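Biver Court Residents' Association
Minutes of the Building Maintenance Meeting
Held 7 Apr 2026, ground floor meeting room

Present: Chair, Secretary, Building Manager, six owner representatives, one representative of Jurkar (managing agent).
Apologies: owner representative, north stair.
The meeting opened at 18:30. A quorum was confirmed.

1. Minutes of the previous meeting
The minutes of the January meeting were approved with one correction. Under item 4, "supply valve" should read "return valve."

2. Matters arising
2.1 Bicycle store lock. Replaced. Closed.
2.2 Intercom, south entrance. The fault recurs in heavy rain. Jurkar has asked the installer to reseal the door panel. Open.
2.3 Unclaimed items in the basement corridor. Notices were posted and the notice period has ended. Items will be removed with the next bulk pickup.

3. Tiled surfaces, shared areas
3.1 The Building Manager reported on the tiled surfaces in the shared areas. The building has 12 tiled zones, listed in Appendix A. Regrouting was last carried out before the current management contract, and no record of the grout product used has been found.
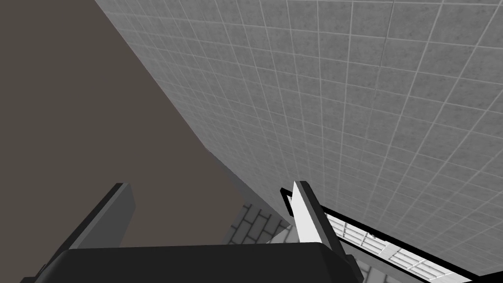

3.2 Two quotations were received for regrouting. Nel quoted for all zones in one visit. Flernard quoted for the same area in two phases, with the laundry room and rear passage in the first. The Nel price is lower but leaves out the removal of old sealant at floor joints.
3.3 An owner representative asked whether a cement grout or an epoxy grout was proposed. Nel specifies cement grout with a sealer applied after curing. Flernard specifies epoxy in the laundry room and cement elsewhere. The Building Manager prefers the Flernard specification for the laundry room on grounds of water resistance.
3.4 It was asked whether residents would lose access to the laundry room. Both firms require closure overnight. Flernard requires a further day before the machines are used.
3.5 Resolved: Jurkar to obtain a revised price from Nel that includes sealant removal and epoxy grout in the laundry room. Decision deferred to the next meeting.

4. Hot water circulation
4.1 Complaints of slow hot water delivery were received from 6 apartments, all on the top two floors of the north stair.
4.2 The heating contractor measured a return temperature of 104 °F at the north riser, below the setting agreed in January. The balancing valve was found partly closed and was reset. A second reading is to be taken once the system has run for two weeks under normal load.
4.3 The pump is original to the installation. The contractor does not recommend replacement at present. Cost of the visit was charged to the routine maintenance budget.
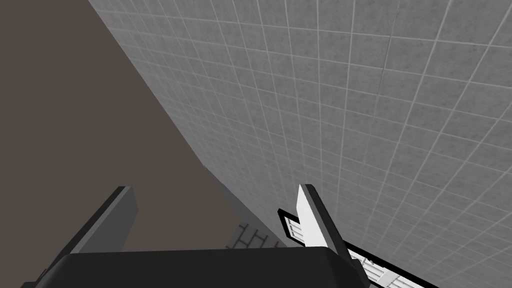 4.4 Resolved: Building Manager to circulate the second reading by email. If it remains below the agreed setting, the contractor is to inspect the check valve.

5. Stair lighting
5.1 Conversion to LED fittings is complete on the south stair. The north stair and basement remain. In total, 112 fittings are included in the order.
5.2 The motion sensors on the second floor landing switch off too early. The delay will be lengthened when the electrician returns for the north stair.
5.3 One owner representative objected to the color temperature of the new fittings. The objection was noted. No change was made to the order.

6. Budget
6.1 Jurkar presented the first quarter statement. Spending is within budget except for snow removal.
6.2 The overspend will be covered from the contingency line. Approved, one abstention.

7. Any other business
7.1 The recycling containers are to be moved to the east side of the yard, subject to approval by the collection firm.
7.2 Residents are reminded that the roof hatch must stay locked. The key is held by the Building Manager.

Actions
Jurkar: revised Nel quotation (3.5); intercom panel (2.2).
Building Manager: return temperature reading (4.4); sensor delay (5.2); contact collection firm (7.1).
Secretary: send Appendix A to all owners with these minutes.

The meeting closed at 20:05. The date of the next meeting will be announced by notice in both entrances.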